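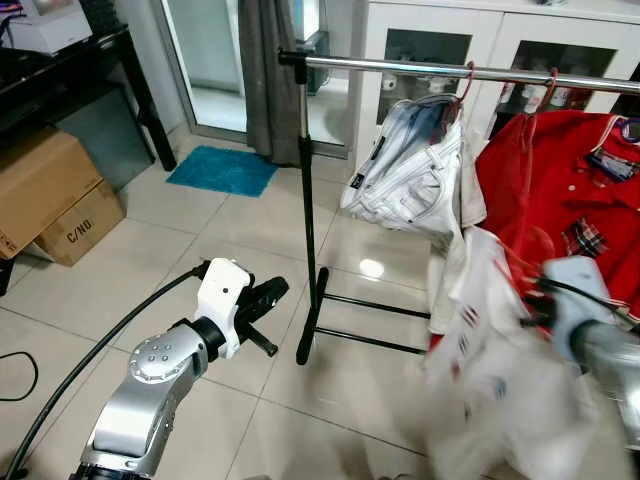
I moved to Tisambridge in March with two suitcases and a plan to spend less on clothes. My budget for the whole year is 806 dollars, shoes included. So far I've bought 3 things, all secondhand.

The shop I use most is on the road to Vosovcombe. Yaneth Mamani runs it and she prices by weight, so a summer shirt costs very little and a winter coat hurts.

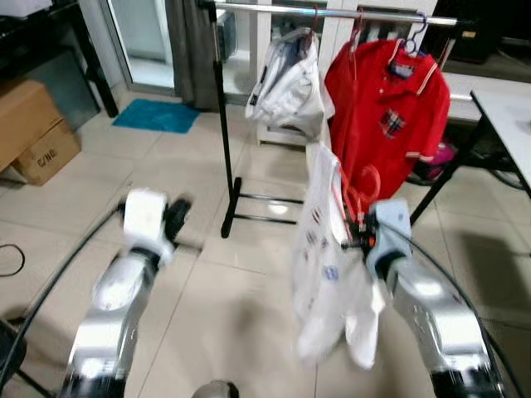
Thin cotton is what I look for now. It dries overnight in my apartment and packs down to nothing. I used to stick to solid colors, but a white piece with small red and blue patterns, tangled with a pink plastic hanger, is more my thing these days – small prints hide a coffee spot well. 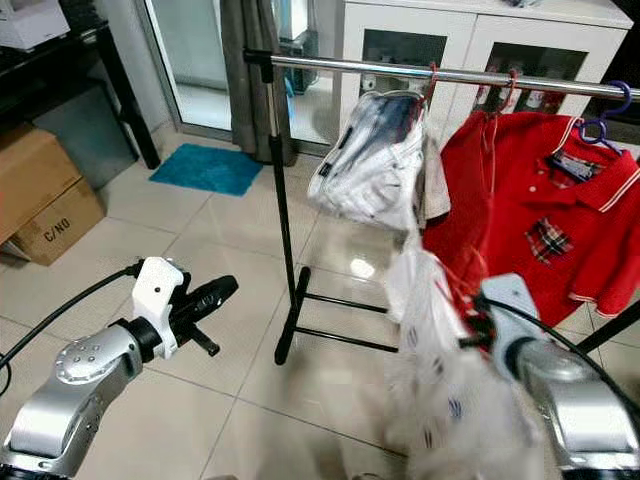 The coat can wait. I have 40 dollars set aside for it, and Yaneth marks down the heavy stuff on the last Monday of the month.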